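The Pileck two-seat sofa was placed in the residents' lounge at Costhorpe in July and has been in daily use for 8 weeks. The seat is firm, the arms are low enough for most visitors, and the covers may be removed for washing - a point on which the earlier Parell model failed. 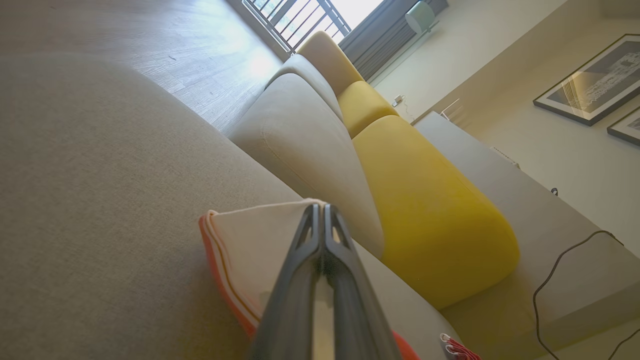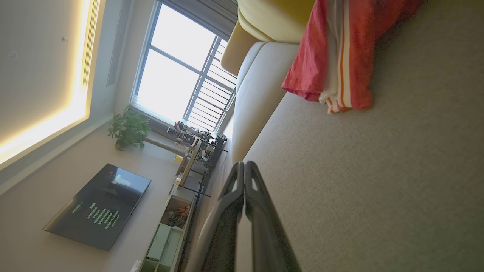 Gumaro Figueroa writes that the zip on the rear cover jammed twice at the Barrera site, and that a replacement took 27 days to arrive. He would still order it again.

Delivery was prompt and assembly required two people. Rating: 3 out of 5, pending a reply on spare parts.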